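The Lesten tabletop easel gets 200 glowing reviews, and I trusted about half of them. Mine came from Trekorholm for 198 kroner, which felt steep for a few sticks and a crossbar. 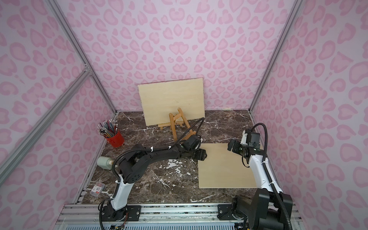 My gripe is the stain. Lesten sells it as "natural" and I call it orange. It's fine next to a red cup of colored pencils, less so beside a pale plywood board. The legs splay wide enough, I'll give them that. For heavy canvas I'd still want the Kivi. Three stars, maybe.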